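Horis Community Orchard – August report to the Garg Fund

We planted 140 young pear trees this spring and 99 are alive, a figure the deer at Brandar Road would call generous. Cider sales have not begun, there being no cider.
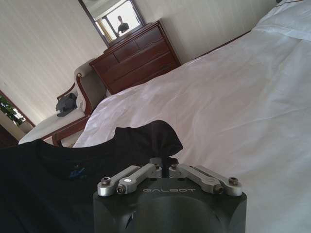 The deer fence is up on three sides. Diltent delivered the last gate with seven bolts missing – plain hex-socket ones, the sort with four showing in the photo – and replacements are promised by Saturday. We remain under budget, mostly through not having been invoiced.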